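### 4.2 Release timing and local audiences

The second part of the study looked at how independent artists in the Liltora area chose the order in which they put out new music. Most of the artists we spoke with had no label and no paid publicist. They worked through Welolis, a small distribution service that places songs with streaming stores and sends a short notice to local radio. The service asks for finished audio 32 days before release. Several artists told us that this deadline shaped their plans more than any advice they had been given about promotion.

Two patterns were common. In the first, an artist released a single on its own and waited to see how it was received before booking a show. In the second, the show was booked first, and the single was timed to come out in the week before it. Artists in the second group spoke more often about family, church and neighborhood ties as the main source of their audience. They also tended to treat the song as part of the invitation to the concert - something to be sent by text message along with the time and the address.

The June series at the Takska hall offered a useful case. The hall books seven acts for each series and pays every act the same fee. Performers are asked to supply one recorded song for a shared playlist, and the playlist is played in the lobby while the audience arrives. Attendance figures were not kept by act, so the effect of the playlist on ticket sales cannot be measured here. What can be reported is how the artists described it. Hip-hop and spoken word performers, who made up the larger part of the bill, valued the playlist mainly as a way of being heard by people who had come for someone else. Gospel singers on the same bill were less interested in it and said that their listeners already knew the songs from Sunday services. 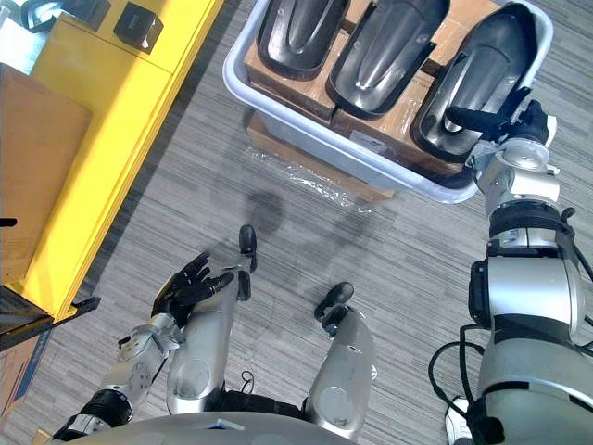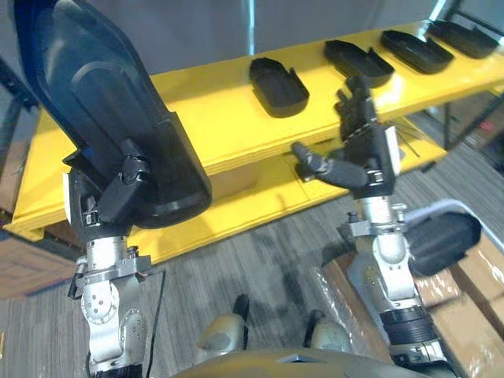 **Figure 2.** Two views from one occasion. In both, a black robotic gripper is holding a black molded part.

One spoken word artist took a different view of the playlist and said that a recorded poem loses its force when people are talking over it. "I would sooner give them silence and then walk on," the artist told us. "If they have heard the piece in the lobby, they have heard it badly, and that is the version they carry in with them." Two other performers made similar remarks, though both went on to supply a song.

This objection matters for the argument of the section. Earlier work on local scenes, including the survey by Meng, treats any added exposure as a gain for the artist. Our interviews suggest that artists judge exposure by its setting, and that some will turn down a chance to be heard if the setting seems wrong for the work. The difference was clearest between performers who rely on words and those who rely on a beat, but it did not follow genre lines exactly. A hip-hop duo on the Takska bill asked for its track to be moved to the end of the playlist, closer to the start of the show, when the lobby would be quieter. The hall agreed to the change and has kept the practice for later series.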